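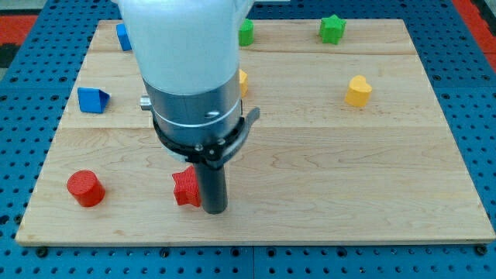
Unit 4: From a sentence to a push

This is my favorite unit in the course, because language and control finally meet! We give the arm a sentence such as "push the red star toward the yellow heart" and the policy has to turn it into small moves of the rod tip over the board.

What makes it hard

Look at the blocks: two are red, and a request for "the red one" could mean the cylinder or the star. The rod stands in front of part of the star, so the detector has to work from an incomplete outline. The yellow block behind the wrist is worse – only a sliver shows, and I would not trust any shape label on it.

The loop

1. Detect blocks. Keep color and shape as separate scores.
2. Match the sentence to a block. If two match equally well, ask again.
3. Choose a contact point on the side away from the goal.
4. Plan a path for the tip around the other blocks.
5. Push a short way, stop, detect again.

Step 5 is where most first attempts go wrong. A pushed block rotates as it slides, and a long push without a fresh look drifts off quickly. Start with pushes of 2 cm and change that number only once the loop runs.

Software

Kasten handles planning and Drunance runs the policy. Pull the Pakville branch of both; the main branches use a different board frame. The starter set has 3000 pushes with matching sentences. Hold out 1000 for testing and do not tune on them.

A tip for hidden blocks: keep the last good estimate and let its confidence fall over time. Jellska can plot this for you, and it's great fun to watch the curve jump back up when the arm moves aside.

To hand in

Your matching function, one log of a failed push, and a paragraph on what the planner believed at that moment. Reading for next time: pages 1 to 37 of the course reader.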